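Notes on the Drumlow Spring Series

Aug 8, 2018

The spring series at the Drumlow hall closed its books last month, and the full program is now available for review. Having attended 15 of the 17 concerts, I offer the following remarks for readers who could not be present and for those considering a subscription next year.

The series opened in March with Ullum, a quartet whose recorded work gives little indication of its volume in a small room. The first set was marred by a low hum from the left speaker stack, corrected before the third song. The group performed its second album in sequence and without spoken introductions. The decision suited the material, although several patrons near the bar appeared uncertain when to applaud.

Zivutero followed one week later and drew the largest audience of the season. The posted capacity of the hall is 379, and the floor was full well before the support act had finished. The singer's voice was placed too low in the mix for the opening numbers. By the time the band reached its longer instrumental pieces, the balance had been restored, and the closing twenty minutes were the finest I heard at Drumlow this year.
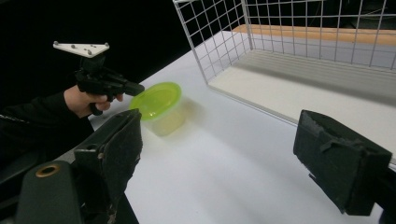
A reader signing as Chaudhary wrote to say that the sound on the balcony was poor throughout the Zivutero concert, and that the bass could be felt in the railing but the guitars could hardly be heard. The same letter asked whether the hall intends to hang additional speakers upstairs.

I put the question to the box office and was told that no such work is planned before the fall. Patrons who value clarity are advised to stand on the main floor, a little behind the mixing desk.

The matter of start times also deserves attention. On 7 evenings the headline act began almost an hour after the advertised time — a considerable burden on anyone who depends on the last train. Printed set times at the door would be welcome.

Subscriptions for the coming season go on sale at the hall and by mail. Balcony seats are priced the same as the floor.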